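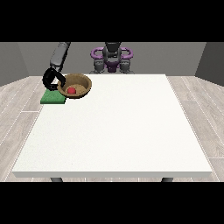
Saving bean and tomato seed at home takes a few evenings in early fall and very little equipment. Most of the work is shelling, sorting and waiting, and the sorting goes faster with the right surface under your hands. A large table with a plain, matte white top like the one shown is good for this. Dark seed stands out against it, and so do the bits of chaff and broken skin you want to get rid of. Note where the tan-brown bowl sits, up in the far left corner. I keep my bowl of unsorted seed in the same spot and work toward myself, with the good seed going into a jar at my right. If you are left-handed, turn it around. A bare varnished table will do if you put a sheet of white paper down first, but tape the corners or the paper will travel.

The instructions below are for two crops, pole beans and tomatoes. They are handled differently. Beans are dried in the pod and shelled. Tomatoes are fermented in water to get rid of the jelly around each seed. If you have never saved seed before, start with the beans.

Before you start: which plants to save from

Check that the variety is open-pollinated. The seed packet or the catalog will usually say. If it says F1 or hybrid, the seed will grow but the plants will not match the parent, and some may be poor.

Pick your seed plants while they are still growing well, in the middle of summer. Tie a strip of cloth to each one so that it doesn't get picked for supper. I mark beans by the row and tomatoes by the single plant. Leave out any plant that has mottled or curled leaves, even if it is cropping heavily. Some diseases carry over in the seed.

Beans seldom cross with one another, though it does happen where there are plenty of bees. I grow two kinds, a brown one called Kundska and a plain white one, and put the tomatoes between them. Tomatoes also mostly pollinate themselves. Old potato-leaved types are more likely to cross than the rest and should be kept at the far end of the garden if you can manage it.

Beans

1. Stop picking from the marked plants. Let the pods hang until they are tan and papery and the seeds rattle.

2. If a hard frost or a long wet spell is coming before they reach that point, pull the whole plants and hang them upside down in a shed or garage. Pods that have already turned yellow will finish this way. Green ones will not, so eat those.

3. Pick the dry pods into a paper sack or an old pillowcase. Leave the top open and put it somewhere airy for a week.

4. Shell by hand if you have a small amount. For a larger batch, tie the pillowcase shut and walk on it in soft shoes, then shake it so the seed falls to the bottom and lift the broken pods off the top.

5. Winnow on a breezy day. Pour the beans slowly from one container to another over a sheet and let the wind take the chaff. A small fan on its lowest setting works indoors, with the mess that you would expect.

6. Sort. Tip a handful onto the table, spread it out one bean deep, and take out anything split, shriveled, stained or chewed. Also take out beans that are noticeably different in color from the others. They may be a cross. I plant those separately some years to see what comes up, but they don't go in the main jar.

7. Dry the sorted beans on a tray for two more weeks. Stir them with your hand when you pass.

To test whether they are dry, put one bean on a concrete step and hit it with a hammer. A dry bean shatters. One that squashes or dents needs more time. Biting also works but I have a crown now and use the hammer.

Last year one row of Kundska gave me 228 good seeds after sorting, which I know only because I was dividing them among neighbors and had promised everyone an equal share. That was more than enough for all of us.

Freezing beans against weevils

Bean weevils lay eggs on the pods in the field, and the young ones hatch in storage. You will find small round holes in the beans and a gray dust in the jar. To prevent this, seal the fully dry beans in a jar and put the jar in the freezer for 9 days. Take it out and leave it closed overnight before opening. If you open it cold, water from the air will settle on the seed and you will have to dry it again.

Do not freeze beans that have failed the hammer test. The water inside them will kill the seed.

Tomatoes

Use fruit that is fully ripe, a little past the point where you would slice it for a sandwich. Take fruit from more than one plant if you have several of the same kind.

1. Cut the tomato across the middle, not from stem to tip. This opens all the seed pockets at once.

2. Squeeze the seeds and jelly into a glass jar. The rest of the tomato can go into sauce.

3. Add a little water, no more than the amount of pulp. Write the variety on a piece of masking tape and put it on the jar now. Tomato seeds look the same from one kind to the next and you will not remember.

4. Cover the jar with a piece of cloth and a rubber band and stand it out of the sun. It will smell. A porch is better than a kitchen.

5. Stir once a day. After two to four days a skin of white mold forms on the surface and the good seeds drop to the bottom. In a warm room it goes quicker. Don't leave it longer than it needs, or the seeds will begin to sprout in the jar.

6. Fill the jar with water, let it settle, and pour off the mold, pulp and floating seeds. Do this until the water comes off clear. Four or five rinses is usual.

7. Tip the seeds into a fine strainer and press the bottom of the strainer against a towel to draw off the water.

8. Spread the seeds on a china plate or a coffee filter. Paper towel sticks to them and so does newspaper. Break up the clumps with your fingers the next morning and again the morning after.

Give them two weeks on the plate. Keep them away from the oven, the radiator and full sun. My best paste tomato is Drarau, and I lost a whole year's seed of it by putting the plate on top of the refrigerator, where the warm air comes up the back.

Labeling and storing

Paper envelopes are fine for anything you will plant next spring. I use small brown Lanz envelopes, but folded printer paper does the same job if you tape the seams well. Tomato seed gets out through very small gaps.

On each envelope write the crop, the variety, the year, and where the parent plants stood. Add anything odd about the season. Mine has notes like "late, after hail" and "east fence, best flavor." Use pencil, as some inks fade and others run.

Put the envelopes in a jar with a tight lid and keep the jar somewhere cool, dark and steady. A closet on the north side of the house is better than a garage. If your house is damp, put a spoonful of dry rice in a twist of cloth at the bottom of the jar. Toast the rice in the oven first and let it cool.

Beans keep well for three or four years. Tomatoes keep longer than that, and I have had good plants from seed 8 years old.

Testing before planting

I test in December, when there is time to find replacements. Lay ten seeds on a damp paper towel, roll it up, and put it in a plastic bag with the top folded over. Keep it in a warm room. Beans should show roots within ten days, tomatoes within two weeks. If seven or more sprout, plant as normal. If it is four to six, sow twice as thick. Under four, get fresh seed, unless it is something you can't replace, in which case sow all of it and hope.

Throw away any seed that went moldy on the towel before sprouting. A bit of mold on one or two is normal - if the whole roll is furry the towel was too wet, and you should run the test again before blaming the seed.

Comments (4)

Roy Whiteley
I have grown Kundska beans outside Nistum for years and mine are darker than what you describe, nearly black when dry. Could be the soil or I may have a cross in there. Can you tell me if yours have a pale ring around the eye?

beanpole_annie
What about bush beans, same method? Mine lie on the ground and half the pods get moldy before they're dry.

Author
Roy, yes, a thin pale ring, and they do darken in the jar over the winter. Annie, same method. Pull the plants a week earlier and hang them, or put straw under them in August so the pods stay off the soil.

tmk137
Did the tomato jars on the windowsill, forgot them for a week, and they sprouted just like you said. Starting over with the last four tomatoes on the vine.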